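The Omcombe Bus

Rokeya Wickramasinghe had been meaning to visit her sister in Omcombe since the spring, and what with one thing and another it was December before she got herself on the 204. 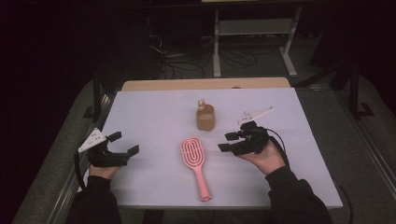 She had a seat near the front, a tin of coconut biscuits on her knee, and a letter in her coat pocket that she had written in 2000 and never posted. It wasn't a long letter. It said she was sorry about the house, and about what she had said to Dilani at the gate, and it asked after the lemon tree. She had found it again while looking for the gas bill – tucked inside a cookery book, at the page for fish curry, as if she might have wanted the two together.

The bus was slow through Braltow, where the road was up, and the driver, a patient young man called Obaidul Patwary whose name she knew from years of riding to the market with him, turned round at the lights and asked if she was going somewhere nice.

"My sister's," said Rokeya, and found that she liked saying it, so she said it again, a bit louder, and offered him a biscuit.

It was nearly dark when she got down. Dilani Hettiarachchi was at the stop in her slippers and an enormous green coat, holding an umbrella over nothing in particular, for the rain had gone off an hour before.

"You're late," said Dilani.

"They've dug up Braltow."

"They're always digging up Braltow." She took the tin, gave it a small shake, and tucked her free arm through Rokeya's. "Come on, then, mind the kerb. I've done the fish."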